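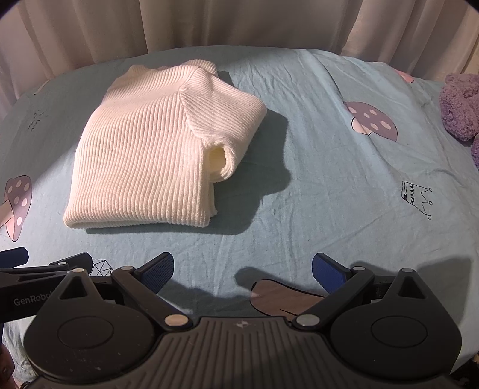
Why a Ribbed Sweater Stretches

A knitted fabric is made of loops. Each loop of yarn is pulled through the loop below it. A woven fabric, such as most bedsheets, is made of straight threads that cross over and under each other. Loops can change shape easily. Straight threads cannot, so a woven sheet stretches very little.

What is ribbing?

Ribbing is a pattern of raised and sunken lines. On the folded white sweater, the lines are fine and run side by side. A raised line is a column of knit stitches. A sunken line is a column of purl stitches, which are knit stitches seen from the back.

The two kinds of stitch curl in opposite directions. This pulls the fabric together like the folds of an accordion. When you pull on it, the folds open. When you let go, they close again.

Why is a sweater folded?

A heavy knit on a hanger is pulled down by its own weight. Over time the loops at the shoulders get longer. A folded sweater rests flat, and its weight is spread out.

How to fold one

1. Lay the sweater face down and smooth it.
2. Fold one side toward the middle, then lay the sleeve down along it.
3. Do the same with the other side.
4. Bring the hem up toward the neck.
5. Turn the stack over.

Words to know

Hem: the bottom edge of a garment.
Cuff: the end of a sleeve.

Text: Czesław Duda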